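Folgate Table Food Set: data card

Version 2
Last edited 18 July 2018

Read this before you download anything

Folgate is a set of color photographs of food-shaped items on plates, with labels for what each item is shaped like and where it sits. It was put together for people who want to test whether software can tell one snack from another on an ordinary table. We think it is useful for a narrow set of jobs. We also think most sets of this kind are oversold, this one's first version included, and the notes below are written with that in mind.

If you want a set that will teach a program what people eat, look somewhere else. The list of items came from what was easy to get hold of, and it leans hard toward sweets. There are donuts in it far out of proportion to the number of donuts in anyone's diet.

What is in it

118 item entries in the label sheet. An entry is one item, with a shape name, up to two color words, a surface word (smooth, bumpy, speckled, unclear) and a support word (plate, table, other item, none).

5 plate entries. Plates are labeled by color and finish only. We dropped plate size after version 1 because the numbers were guesses made from photographs, and they disagreed with each other.

7 table layouts. A layout is a starting arrangement of plates and items. Layouts do not stay put from one photograph to the next, and you should not treat the layout number as a description of any single picture.

Real or toy

Version 1 had a column called "real" with yes or no in it. We removed it. Two people filled it in separately, and their answers matched so badly that the column was worth less than nothing. A shiny coating can be sugar or it can be paint. A bumpy surface can be breading or it can be molding. At normal viewing size a photograph often does not settle the matter, and the sheet should not pretend otherwise.

The shape name now means exactly that. "Donut" means donut-shaped. If your project depends on the item being edible, Folgate can't help you.

Somebody at Virnordale asked whether we could put the column back with a "probably" option. We tried it on one layout. Everyone picked "probably" for everything.

Layout 5, where most of the complaints come from

Layout 5 uses a beige plate and a white plate on a light wooden tabletop. It looks simple and has produced more label corrections than the other layouts put together. The trouble is in the donuts. They don't share a color scheme, and a donut that is tipped up shows colors that a flat one hides, so the same item can collect different color words depending on who was looking and at which photograph.

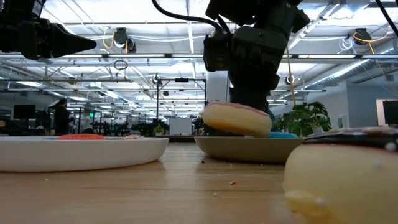 Layout 5. Pale donut shape with a pinkish-mauve band, tilted over the beige plate; a second one with a dark, white-specked top at lower right.

The pale one is labeled donut, cream, pink. Its underside looks golden-yellow at this angle, and we left that out of the sheet. The color words are meant to cover the side and top, and we are aware that this is a rule we made up for convenience.

The bright blue item behind it is labeled unknown. Only the top edge shows over the plate. Three separate corrections have been sent in with three different shape names, and none of them explained how the sender could tell. It stays unknown.

The red-orange item on the white plate is labeled unknown, red-orange, bumpy. The multicolored patch beside it has no entry. We couldn't agree on whether it was one thing.

Crumbs and specks on the table are not labeled in any layout. If your detector finds them, that isn't an error on its part, but our sheet will score it as one.

Known problems

Gloss. Overhead lighting puts bright patches on shiny plate rims. Several early tests scored well on white plates and badly on matte ones, and we suspect they had learned the shine.

Blur. Items close to the camera can be badly out of focus. We kept them. Throwing them out made every result look better, which seemed like a poor reason to do it.

Color words. "Cream," "beige" and "tan" were used loosely in version 1. Version 2 has been gone over once. Once is not enough.

Support. "None" means the item is off the surface. Tilted items are the weak spot here. One edge up, one edge down: some are marked plate, some are marked none. Check these by hand if the field matters to you.

Comparison with other sets

People ask how this lines up with Hoshino and Sturketti. It doesn't, much. Hoshino names dishes, and we name shapes. Sturketti uses a single plate on a plain background, so a good score there tells you very little about a cluttered table. We would not trust an average taken across all of them, and we'd ask anyone reporting one to say what they think it measures.

Changes planned

A second pass on color words, aimed at December. A plate-only sheet, if anyone can show a use for it. No new donuts.

Corrections

Send the row number, the old value, the new value and what in the photograph supports it. "Obviously a" is not support.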